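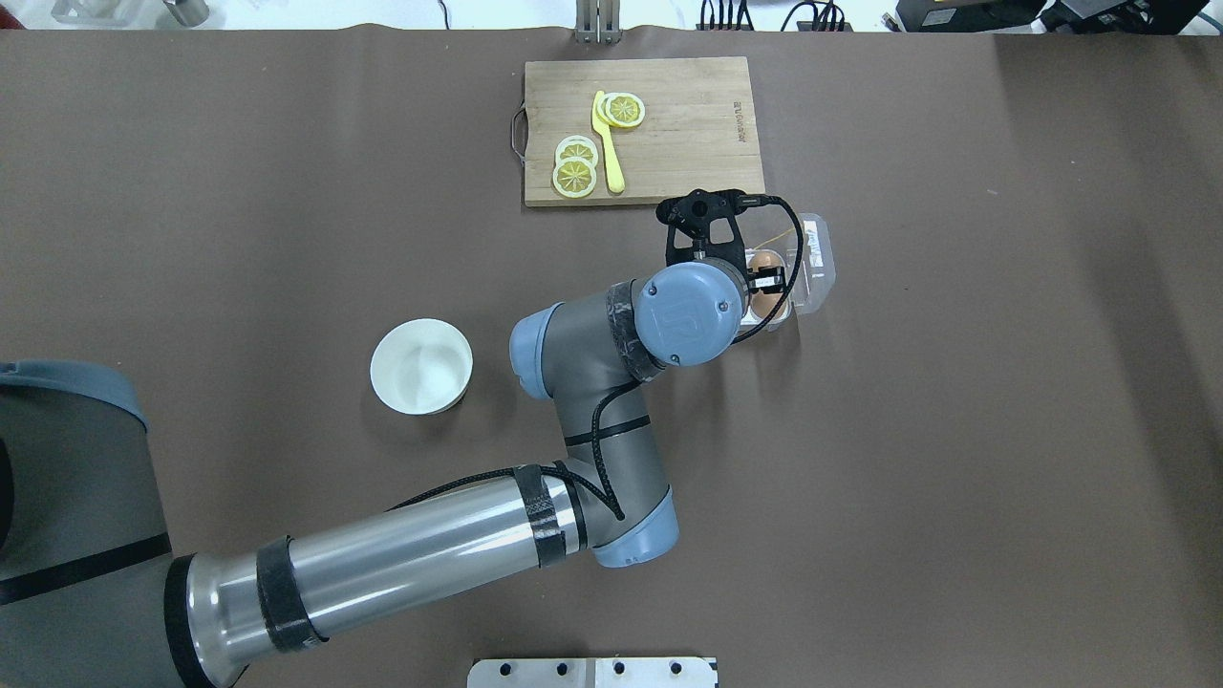 Ringate airfield, open hangars day

The bus to Ringate drops you at a gate that has been locked for years, so the visit begins with a walk along the fence to the one that opens. By the time I reached it a queue had formed behind a man in a flight jacket arguing over his parking ticket. The sign said gates at ten. The gates said otherwise.

This is the day each summer when the Rostanon museum lets the public into the two hangars where it keeps the aircraft it has no room to show. Most are jet trainers and light fighters from the sixties and seventies, bought cheaply from air forces that had stopped wanting them. The museum owns 12 airframes. Two of them can run an engine and none can fly, a point the leaflet puts on the back page under the map of the toilets.

Hangar One is the tidy one. The single-seat fighter by the door has been repainted in its old squadron colours, and very smart it looks from the left. The right side is still in primer and has been parked against the wall. A guide took us round at a fair pace and was good on the dull things, which are the things I come for: why the tyres had to be changed so often, how long it took to swap an engine (two hours if you believed the manual, most of a day if you believed the fitters), and how many hours each aircraft had left when it was retired. This one stopped at 3,700. The trainer next to it managed 1,543 before somebody landed it with the wheels up, and you can still find the repair if you run a hand along the belly. You are asked not to.

A father behind me wanted to know whether it could all be put back into service in an emergency. The guide gave this more thought than I would have. The frames might be sound, he said, but the ejection seat cartridges are long out of date, the radios talk to nobody, and the only firm still making the fuel seals, Lotov, wants an order far bigger than any museum could place. People who write cheerfully about bringing old jets back to the front line should be made to price the rubber first.

Hangar Two is where the work happens, or is due to. It had wings on trestles, a tail with no owner and a smell of hydraulic oil that followed me home on my coat. The Rawashdeh workshop, which does the sheet metal, had a bench set up where children could try riveting. The children were quite good. I was given a go and my rivet was drilled out again while I watched.

The engine run was down for one o'clock and took place at twenty to three. It lasted under a minute, made a noise you feel mainly in the teeth, and set off two car alarms in the field. Everyone clapped, including, I think, the man with the parking ticket.

Lunch came from a van and I would bring your own. The cockpit queue is shortest while the engine is running, if you can bear to miss it. Bags over a certain size have to be left at the gate, and the size depends on who is at the gate. Hangar One opens again in February for the winter tours, when it is unheated and they give you a torch.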